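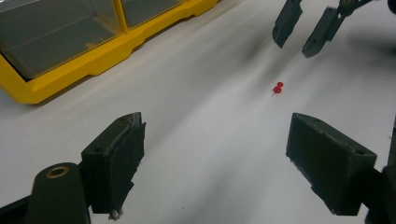
**Danai Nikolaidis**
Workroom Supplies Coordinator, Drakos Centre

## Section 4: Sorting small fasteners into the drawer organizer

This section applies to pushpins, map tacks, paper fasteners and similar small items held at the Centre. It replaces the loose sheet issued in December. Bulk cartons are covered in Section 6.

### 4.1 Before you begin

1. Clear the tabletop and wipe it down. A pale, plain surface is preferred, as a single pin is easily overlooked on a patterned one.
2. Place the organizer on the table, well back from the edge.
3. Check that each drawer is empty and closes fully.
4. Tip the stock into a shallow dish. Do not pour it directly onto the table.

> **Caution:** Pushpins have exposed metal points. Pick them up by the plastic head. Do not sweep them together with the side of the hand.

### 4.2 Positioning the organizer

5. For sorting at the table, the organizer may be laid back so that the drawers are filled from above. Return it to the upright position before it is put away.
6. When upright, the drawer fronts must face the person who is sorting. Use the carry handle to turn the unit, and keep the drawers closed while doing so. 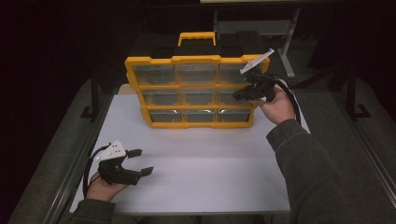
7. Allocate the drawers by row, and keep to the same arrangement in every workroom:

| Row | Contents |
|---|---|
| Top | Pushpins, by colour |
| Middle | Map tacks and flat-headed tacks |
| Bottom | Paper fasteners, clips and unsorted items |

8. Fill one drawer at a time and close it before opening the next.
9. Stop filling at two-thirds of the drawer's depth. Overfilled drawers catch on the frame and may spill when pulled.

> **Note:** A drawer of standard pushpins holds some 134 pieces at this level. The figure is given for reordering only - staff are not expected to count stock.

### 4.3 Stray and damaged items

10. On completion, look across the tabletop from a low angle, then check the floor beneath it and the seat of the chair.
11. Return any stray pin to its drawer. Bent pins go in the sharps tin, never in the waste basket.
12. If a drawer is cracked, take the organizer out of use and complete Form 68. Replacement drawers are held by Fotis Andreadis in Room 101.

### 4.4 Labels

Labels are affixed to the lower edge of the drawer front so that the contents remain visible. Handwritten labels are acceptable until printed ones arrive. Requests for additional colours should be sent to Despina Fragkou - please quote the room number and the row.

Section last revised June 19, 2024.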